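Stop Selling Dye by the Garment

3/2/18

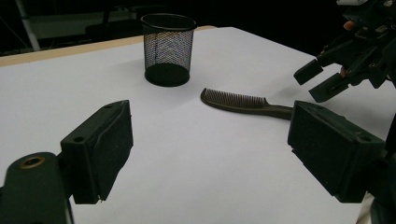
I have been dyeing clothes and household cloth at home long enough to have an opinion about packaging, and my opinion is that the people who write it should weigh things.

Pick up almost any packet of home dye and it will tell you it colors one shirt, or one pair of jeans. A shirt can be a thin summer blouse or a heavy flannel work shirt. The second may weigh more than twice what the first does, and dye goes by weight. The same powder that gives a deep navy on one gives a washed-out denim blue on the other. The buyer reads the packet, follows every step, gets the wrong color and decides that home dyeing doesn't work.

In February I dyed a set of curtains for a back bedroom. The Asetti packet said one packet per curtain panel. It didn't say how long a panel, or how thick. I had 4 panels in unlined cotton, and I put them on the kitchen scale in a plastic tub before I did anything else. They came to 56 ounces dry. Going by the small table inside the Zellano box, which does list weights, I needed a good deal more dye than the Asetti front label suggested. I bought more, and the curtains came out the rust color I wanted. If I had gone by the label I would have had peach curtains.

Zellano isn't perfect. The weight table is printed inside the box, where you can't read it until you have paid. But it is there, and it gives dry weight, and that is all I am asking for.

The usual answer from the makers is that home users don't own scales. I don't believe this holds up. Plenty of people bake. The post office has a scale, and so does the produce section of the supermarket. Anyone willing to stand over a sink for an hour in rubber gloves can manage to weigh a tablecloth. And a label can carry both: a weight first, then a few common items as a rough guide for people who want one.

The second complaint I hear is that weights make the label look technical and scare off beginners. I taught a beginners' evening at the Bumham library for two winters, and what scared people was ruining something. They were fine with numbers. They wanted to know how much to use, how hot, and how long. When I told them to weigh the cloth first, they wrote it down and asked the next question.

Fiber content deserves the same treatment. "Suitable for most fabrics" is on the front of the Nedelcu tins, and the line about polyester is on the back in small type. A shirt that is half polyester will take up color on the cotton half only, and will come out paler than the picture on the lid. Put that on the front too.

Good dye costs money, and a ruined garment costs more. Print the dry weight in ounces and grams, on the outside, in type that can be read in a store. I would pay a little extra for the brand that does it first.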